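Password spraying

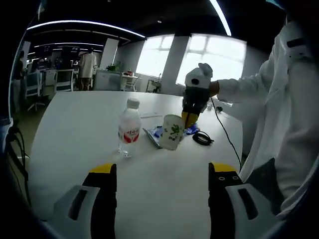
Password spraying is a way of breaking into accounts by trying one very common password against a whole lot of usernames, instead of trying a whole lot of passwords against one username. I keep this entry in my little encyclopedia of attacks because it's the one I get asked about most, and because people mix it up with plain old brute force all the time. Think of a shared office table with a half-full water bottle and a paper cup with a green leaf on it. If you wanted to know which one was mine, you could ask me over and over until I got annoyed, or you could ask everybody in the building one time each and go home. Spraying is the second one. Each person only gets bothered once, so no alarm goes off.

How it works

The attacker starts with a list of names. Most companies build their email addresses the same way for everybody, so a staff page or a conference program gets you most of the way there. Then comes the password, and it's usually something painfully seasonal, like the name of the time of year with the year stuck on the end and an exclamation mark if the rules ask for a symbol. (Yes, I've used one of those. It was a long time ago and I'd like to move on.)

The reason for going slow is the lockout counter. If a login page locks you out after five bad tries, the attacker tries one or two, waits for the counter to reset, and comes back with the next password. A list of 500 accounts and one password gives you 500 chances, and no single user sees more than one failed login. Patient attackers also spread the tries over lots of internet addresses, so blocking one of them doesn't do much.

Related attacks

Brute force hammers one account with guess after guess. Credential stuffing takes real username and password pairs from somebody else's leak and replays them on a different site. Spraying doesn't need a leak at all, only a guess about human nature. You'll see the three lumped together in news stories, and I do get a bit grumpy about it, since the fixes overlap but aren't the same.

A case I know well

The one I always come back to is Drurnum, a parts supplier in Fundodville that I did some log reading for. One Saturday in April their old mail login got sprayed with a single password, and 2 accounts out of nearly 500 opened right up. One belonged to a person who'd left the company. The other was a shared scanner mailbox that had never had its starter password changed – oh, that one hurt! Hanne Riihimäki, who ran their network, spotted it from the pattern: the failed logins came in alphabetical order, 40 seconds apart, starting with the A's. Once you've seen a log like that you can't unsee it.

Spotting it

Look across accounts and not just down one. A handful of failures for one user means nothing much, but 29 different users failing once each inside the same hour is worth getting up from your chair for. Mitiku Moges wrote a small script called Taltwood that does this kind of sorting, and I still run it on old logs. Okafor, the log viewer I use day to day, can be set up to do the same, though the menu for it is buried pretty deep.

Prevention

Multi-factor login is the big one, and it has to cover the old mail protocols too or the attacker will simply use those. After that I'd put a banned password list, with the company name, the town and the local team on it. Close accounts when people leave. Check the shared mailboxes, the scanners and the meeting room logins, which hardly ever make it onto anybody's list.

See also: brute force, credential stuffing, account lockout, default passwords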